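Chapter 3
Plates, Screws and Edges

Before we get to drawings and tolerances, let's spend a little while with the humble flat plate, because once you start noticing plates you'll find them holding up half the things you own! Your bicycle rack has one, and so does the hinge on the cupboard door. In this chapter we'll look at how a plate is fastened and why its corners are so often rounded (your sleeves will thank you), and then, in Section 2, you'll measure one of your own with a ruler and a good deal of patience.
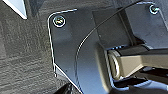
Figure 3.2 Dark metal plate with a rounded corner and two screws.

Filed under: Workshop Basics
© Jiltance Learning | Back to top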